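Lucinda Doucet has run the linen room at the Vunden, a small hotel in Stoststead, since the last owner retired. The building went up in 1907, and the laundry is still in the basement.

"People ask about the rooms and the breakfast," she says. "I think about sheets."

She starts at 6 in the morning, before the kitchen gets going, and usually has the first load in before anyone else is down the stairs. Stains get sorted first. Coffee and wine go in cold water, and anything with makeup on it soaks overnight.

"Bleach is the last thing I reach for. It eats cotton. You get a clean sheet with a hole in it."

She buys from two suppliers and won't say which one she prefers. Napkins last her some two years. After that they get cut up for cleaning.

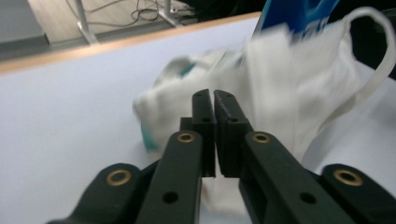

Doucet learned folding from Harish Menon, who had the job before her and still comes by in November to help with the holiday tablecloths.

"He'd shake it out once, hard, and then smooth it with the side of his hand. I still do it his way. The fitted sheets I do my own way, and he doesn't like it."

She has no plans to leave. The older dryer needs a new belt, and she wants to be there when it goes in.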